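The shop shelf that gets filled while the town sleeps

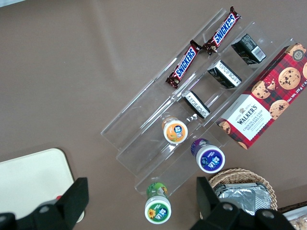
What happens to the people on the shop floor when a machine takes over the filling up?

At Pryor, the convenience chain where Kane Lockyer has worked since he left school, they have mostly moved towards the customers, though it has taken the best part of a year and a good deal of grumbling to get there.

Chocolate bars and biscuits are fiddly things to put out well, as anyone who has done it will tell you, and for a long time they were Kane's job, along with the drinks and the bread and whatever else had come in on the lorry. He would start at four in the morning and be finished by noon, fit for nothing but the sofa. The robots, supplied by a small firm called Corkix, now do the small counter displays in 11 of the chain's 36 shops, and Kane starts at eight. He sees his daughter at breakfast – she is six and has firm views on porridge – and he says he would not go back for anything.

Not everybody is so pleased. The early shift paid extra, and Cathal Doherty, who looks after staffing across the shops, admits that the first letter he sent round about it was a poor one. After a long and rather heated meeting in December the extra money was kept for anyone already on the rota, but new starters don't get it, and that still rankles in the tea room.

There is new work too, of a sort. Each shop now has two people trained to set up the robot, clear a jam and show it any packet it hasn't met before, and Kane is one of them. He enjoys it more than he expected to, although he still straightens the front row himself when he comes in – old habits, he says, and he likes the labels facing the door.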